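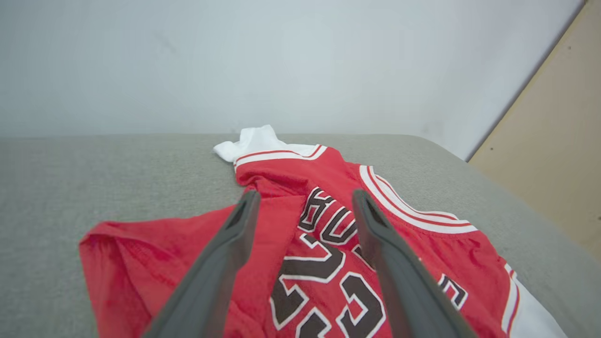
Filed under: Robotics / Site visits
2 min read

1/ Spent the afternoon at the Multano open day. Most visitors went for the pallet line. I stayed with the two-arm cloth handling bench, where they were running Clivuler, their garment software.

2/ Cloth is a poor fit for standard grasp planning. A box has one shape. A jersey dropped on a seat has as many as you care to drop it in, and the printed numbers crease differently from the mesh.

3/ Each arm has its own camera close to the fingers. Leonora Dela Peña, who ran the session, said the wrist views matter most in the last 30 mm, when the overhead view loses the edge of the fabric behind the gripper. 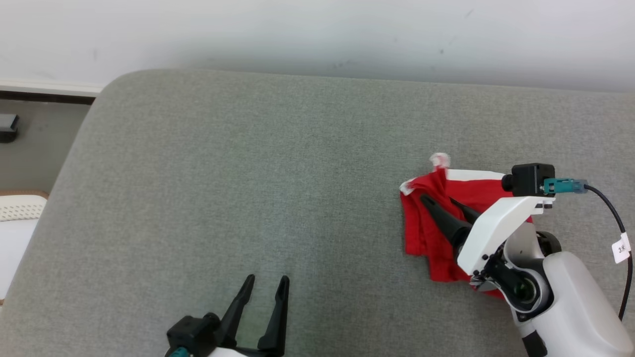 Right gripper on the red cloth, left one open.

4/ I asked about grip force. It's set low and held constant. They tried varying it by fabric weight and dropped the idea after 3 weeks, as the gains were smaller than the spread between operators.

5/ The training set for this garment type stands at 394 episodes, all teleoperated. She would like around four times that before quoting a success rate. I'd have liked a provisional one, with the failures listed.

6/ The part I rate is the choice of grasp point. Clivuler looks for trim and hems first and only then for open fabric. A doubled edge gives the fingers something to close on.
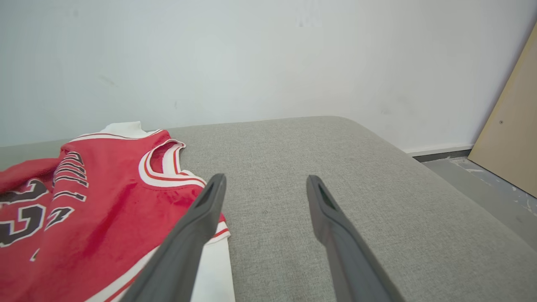

Vallance replied that hems are fine until you get a raw-cut edge, and asked whether anyone had tried it on fleece.

7/ Not in the session I saw. Fleece is on their list, after towels. The bench runs again in June and I'll take a raw-cut sample with me.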